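Notebook, Droscombe lab, two-arm table
July

Continued from the page before. I write down all of today because Clodagh Kavanagh takes over the table from me next week and she asked for the details, also the boring ones.

Start 8:40. Both arms powered up from the control PC, left one first. The left needed two attempts, same as on the last page: the first time the brake release was refused on joint 3, the second time no complaint. I copied the log into the Prolto folder under the name "brake refused again". The right arm had no messages at all.

Homing. Please home the right arm before the left. The right one swings over the table when it leaves the park position and the left should stay low at that moment. I changed the start script so it asks for a key press between the two, but the old script is still on the desktop and it does not ask. I will delete it when Clodagh has seen the new one.

Cable of the right gripper. This was the main job today. In the old routing the cable went tight when the wrist turned past 73 degrees, and then the gripper lost communication for a moment and opened by itself. In the log there were 20 such drops over the last run. I took the ties off, gave the cable more length between wrist and elbow, and fixed it again on the link with the black strap. The strap must hold the cable but not press it — one finger should still go under.

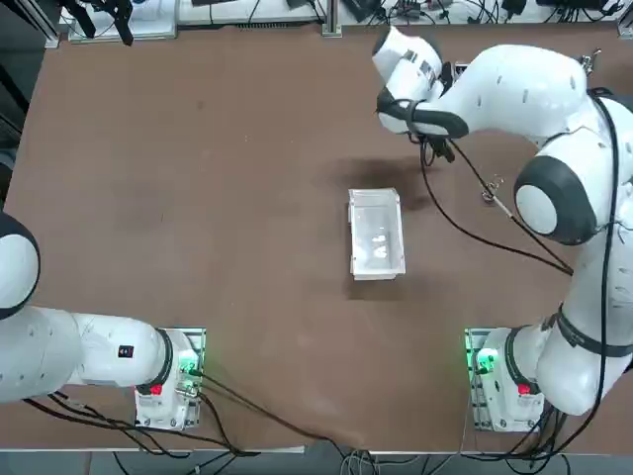

Right arm over the clear tray, gripper cable in its long loops. Both bases green.

After the new routing I ran the wrist from limit to limit 40 times at slow speed, with the gripper closed on nothing. No drop. Then the same at working speed, one drop, at cycle 31. I am not satisfied with this. I moved the strap a hand's width closer to the elbow and repeated, and there was no drop anymore, but I would like to see a longer run before I write "repaired".

What I don't like in the new routing: the loops are big, and when the arm goes low over the table they can lie on the surface and pull small things with them. For the moment I put a rule in the motion file, the elbow of the right arm stays above the height of the bin. A better solution would be a light spring holder on the upper link. Ševčík had one drawn for the older cell, I think the file is in his folder, but the clamp is for a thinner arm and it must be changed.

Calibration. I used Nuller for the zero offsets of both arms after the cable work. Left arm: small change on joint 5, accepted. Right arm: the wrist offset was clearly different from the saved one. First I thought I had made a mistake, so I did it again from the park position, and it gave the same value to the last digit. I accepted it and kept the old file with the ending "_before_strap". If the right gripper comes down beside the point it should, go back to this file first and compare.

Gripper alignment is done by eye against a bin wall, as always. Bring the fingers down next to the end of the bin, slow mode, hand on the red button, and look from the side and from the front. The fingers should be parallel to the wall.

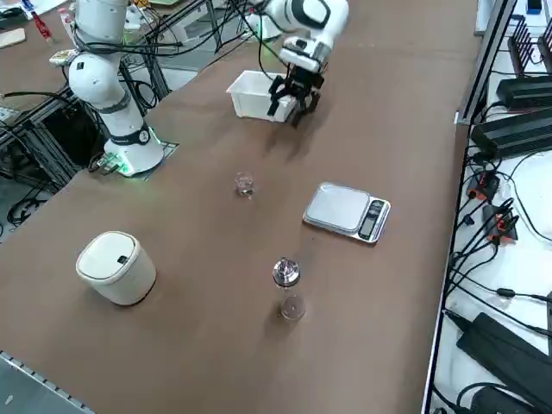
The payload values also need attention. The bottle with the pour spout and the small glass cup are in the task list now, and the payload table still had only the tray and the bin. I added lines for both, but the bottle is entered with one fixed mass, so it is wrong as soon as the level in it changes. For pouring tests weigh it on the kitchen scale before the run and type the number in by hand. The scale switches itself off after a while and goes back to zero when you wake it up, so take everything off the platform first.

Cycle counter of the right gripper at the end of the day: 3,981. The finger pads were last changed at around 3,000. I looked at them with the lamp, the inner edge is a little polished but the rubber is not cracked. I leave them on.

Open points for Clodagh:
— long run of the right wrist at working speed, at least one hour, log switched on
— brake message on left joint 3, send the log to the supplier if it comes a third time
— spring holder for the gripper cable
— delete old start script
— the cables on the floor in front of the table should get a cover, I stepped on one again today

Stopped 17:15. Both arms parked, left first and then right, power off at the PC and after that at the wall. The spare cable ties are in the second drawer.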